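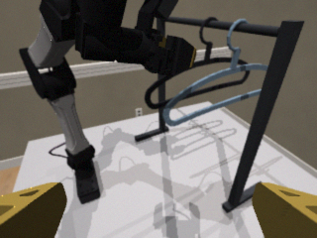 Ticket 746: Hanger task, recorded demos don't play back cleanly

Project: Hutdale
Component: teleop recording / sim playback
Opened: 6/27/21
Status: Closed
Priority: Medium

Problem as reported

Demos for the hanger task are being recorded by remote control in the sim. The operator drives the arms with the Nader hand controllers and the session is saved as joint targets plus gripper commands. While recording, everything looks right. When the same file is played back, the gripper arrives at the rack late and a little low, and closes before it has reached the black hanger. The blue hanger sometimes gets pushed along the rail instead.

Out of 79 saved demos, 40 fail on playback. The rack and table tasks recorded before the last update play back fine.

Steps to reproduce

1. Load the hanger scene with the white table and the dark rack.
2. Start a recording and bring the gripper in under the rail.
3. Close on the black hanger, lift the hook clear of the rail, stop recording.
4. Reset the scene and play the file back at normal speed.

Expected: hanger comes off the rail as it did in the recording.
Got: gripper closes short of the hanger.

Log

Entry 1
Reproduced on the lab machine with a fresh recording. Same result on the second machine, so it isn't a local install problem.

Entry 2
Checked whether the rack moves between recording and playback. It doesn't. Rack pose after reset matches the saved pose. Both hangers also go back to their saved positions on the rail.

Entry 3
Turned off contact between the two hangers to rule out one dragging the other. No change in where the gripper ends up. Contact turned back on.

Entry 4
Slowed playback to half speed. The gripper gets to the right place but still closes early. So the arm path is good and the grip command is out of step with it.

Entry 5
Compared time stamps in the file. Joint targets are stamped when the sim applies them. Gripper commands are stamped when the controller sends them. With smoothing on, the arm lags the hand by 3 sim steps or more, and the lag grows during fast moves. The operator sees the lag on screen and corrects for it without thinking, but the file keeps the two streams on different clocks.

Entry 6
Looked at why the arm also came in low. Playback was running the smoothing filter a second time on targets that had already been smoothed. This rounds off the last bit of the reach. The older tasks were recorded with smoothing off, which is why they never showed it.

Fix

- Gripper commands are now stamped at the same sim step as the joint targets.
- Smoothing is skipped on playback if the file header says it was on during recording.
- Added the smoothing setting to the header. Files without it are treated as unsmoothed.

Check after fix

Recorded a new batch with slow and fast approaches. All of them played back with the hanger lifted off the rail. Old failing files can't be repaired, as the send delay was not saved. They have been moved to the rejected folder and should not go into the training set.

Notes for operators

Pause for a moment under the rail before closing the gripper. Please don't change the smoothing slider in the middle of a recording, the header only holds one value. Re-record the rejected demos under the same task name with the next free number.

Related: the Abera export tool still reads the old header. Separate ticket to be opened for that.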